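Skukgate notes
Home / Posts / Tools / About
November 27, 2020, by the Rallasix bench

Quick one, house rules for recording on the pool table. Read before you pick anything up.

1. Look at whats around the tool before you start. Faces, screens, lights. 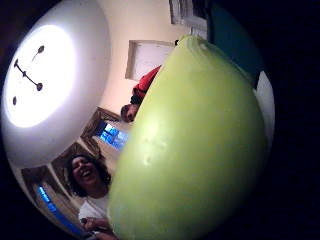
Big laugh, red shirt behind.

2. Glove hand: keep the marker cube uncovered. No sleeves over it.

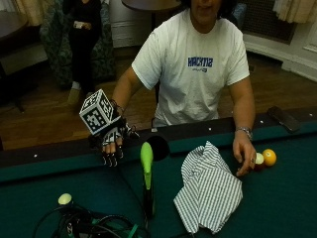
Cube on the glove, watch on the other wrist.

3. Cables. Mind the tangle, dont drag it over the felt.
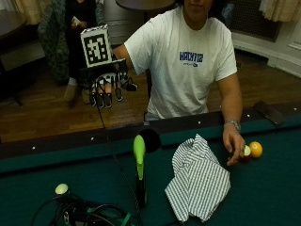
4. One person moves, others wait. Max 3 at the table, hands clear inbetween takes.

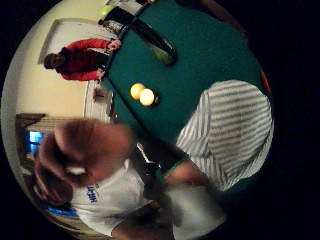 5. Stop after 12 takes. Label, save, swap.

Filed under: Robots, Good Practice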